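Yordanov: menos demostraciones, mejor repartidas

El equipo de manipulación de Girkstead ha cerrado en febrero la segunda ronda de pruebas de Yordanov, su método para seleccionar demostraciones antes de entrenar una política de agarre. El punto de partida eran 327 demostraciones grabadas con pinza de mano. El método retiene 200 y descarta el resto según un único criterio: la redundancia de la trayectoria en los últimos centímetros antes del contacto.

La selección se hace por agrupamiento. Cada demostración se reduce a la pose relativa entre pinza y objeto en 5 instantes previos al cierre, y dentro de cada grupo se conservan las más alejadas entre sí. No se usan etiquetas de éxito ni puntuaciones manuales.

Con el conjunto reducido, la política iguala a la entrenada con todos los datos en objetos rígidos de pared gruesa. En recipientes con asas recortadas el resultado es menos claro — la política tiende a cerrar sobre el borde aunque el asa esté accesible — y el equipo lo atribuye a que el agrupamiento no distingue entre ambos puntos de agarre cuando la aproximación es parecida. 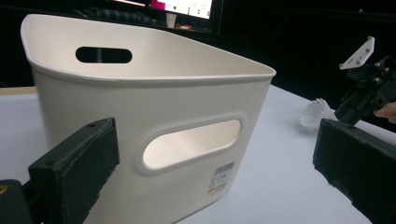 Por Ailbhe Daly | Boletín Wodthorpe, sección Métodos

La cesta de plástico, con borde grueso y asas ovaladas, pertenece a esa categoría difícil. La próxima ronda añadirá al descriptor la orientación de los dedos respecto al borde y repetirá la comparación con 2 semillas por configuración. El código de selección se publicará en el repositorio Bovivano una vez terminada esa ronda.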